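Reusable cup deposit at Sadport – is anyone getting their money back?

Forum: Local Life > Food and Drink
23 replies, showing page 1

marlstone
Posted 7:42 am
The coffee places by the Sadport ferry dock switched to the Gumik deposit cups in February. You pay two dollars extra, you get a hard cup, you bring it back to any stand that takes them. I have four in my kitchen now because the stand I use on the way home closes before my boat gets in. Does anyone know if the Huerta bakery takes them? The sign in their window says yes and the girl at the register said no.

tidewater_pat
Posted 8:05 am
Huerta takes them at the side window only, before 11. The register inside isn't set up for it. I returned three last week and got six dollars in cash.

Oxbow
Posted 8:31 am
I stopped buying coffee there. Two dollars on top of a four dollar coffee is a lot if you forget the cup even once a week. Paper was fine. The city could have put out more trash cans for what this cost.

marlstone
Posted 8:40 am
Thanks Pat. The side window works for me on my late days.

Oxbow, I don't mind the idea. I mind the hours. If the return spots kept the same hours as the ferry I would have nothing to complain about.

kettle_and_rye
Posted 9:16 am
I run a small counter up the hill, so this is the other side of it. We started with 336 cups and after the first month we had 294. That is not a bad loss. The paper cups were costing us more than people think, and the lids more than the cups. What takes the time is washing. A cup with milk dried in the bottom doesn't come clean in one cycle, so please rinse before you bring them back if you can.
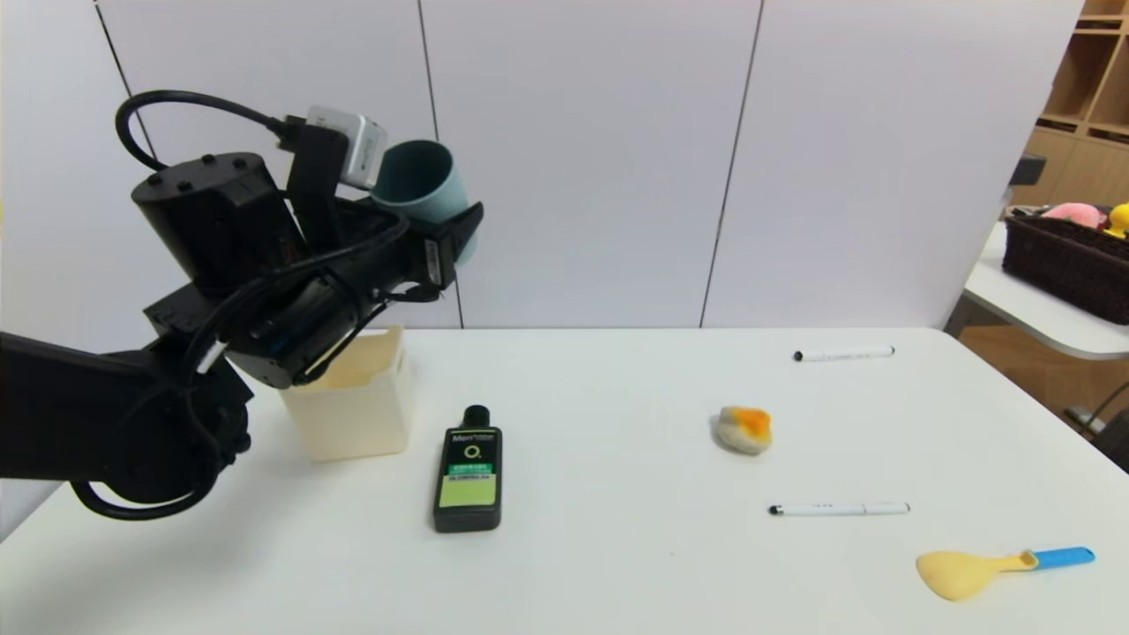
The other thing is stacking. If you stack them wet they stick together and we end up running them under hot water to get them apart. Leave them upside down on a rack overnight and they're fine. We bought a second rack for this and it was worth it.

Oxbow
Posted 9:28 am
So now the customer washes the cup too. That's my point.

kettle_and_rye
Posted 9:35 am
A rinse. We wash them either way. You get your two dollars back if you bring it in dirty.

lint_trap
Posted 10:02 am
Does the taste bother anyone else? Mine holds on to the smell of whatever was in it last. I had tea on top of somebody's mocha.

tidewater_pat
Posted 10:11 am
Baking soda and warm water for an hour. Or use your own mug. Lonel gives you a quarter off if you bring one, and they don't care what size it is as long as it fits under the machine.

lint_trap
Posted 10:20 am
Didn't know that about Lonel. Is that the one in the old ticket office?

tidewater_pat
Posted 10:24 am
Yes, door on the parking lot side.

marlstone
Posted 12:50 pm
Update. Went to Huerta at 10:45 and got eight dollars for my four. There was a line, but it moved. The man at the window told me they had taken in 383 cups so far this month and that the truck picks them up twice a week.

Oxbow
Posted 1:15 pm
And how many went out? The flyer said almost 900 for the dock stands alone. I'd like to know where the rest are.

kettle_and_rye
Posted 1:33 pm
In people's cars, mostly – I found two in mine.

Oxbow
Posted 1:41 pm
Fine, but then somebody is keeping those deposits. I'm going to email the city and ask who. Will post if they answer.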